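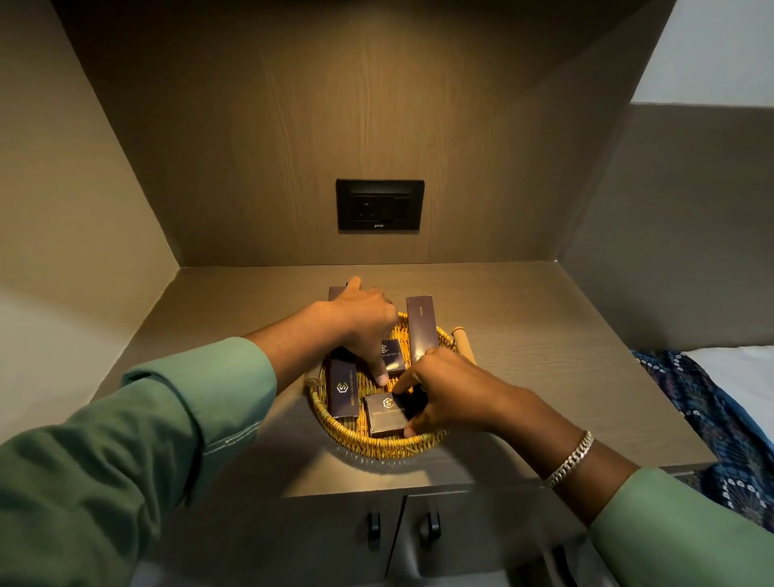 **Small things in the guest rooms**

From January the Bakska guesthouse will stop giving the toothbrush, the comb and the sewing kit to every guest automatically. They stay at the reception, free of charge, and you only have to ask.

We decided this after reading our own orders from Prarelus, our supplier. Last year we bought 2000 toothbrush sets, and 631 of them were thrown away with the box open and the brush not used. For the combs it was around 218. I was surprised, I must say, as I thought the combs would be worse.

Soap and shampoo do not change. The Zuduso house next to the lake made the same step in spring and their guests took it well.
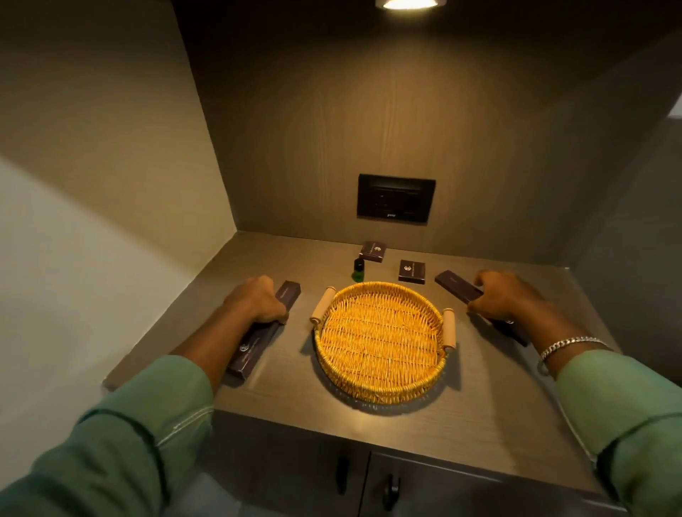

One regular guest wrote to us that she agrees about the combs, but that after a late train she does not want to go down two floors in her socks for a toothbrush, and could we please leave one for arrivals after 10 p.m. We will do it so. If you know already that you come late, write it in your booking and the set will be in the room.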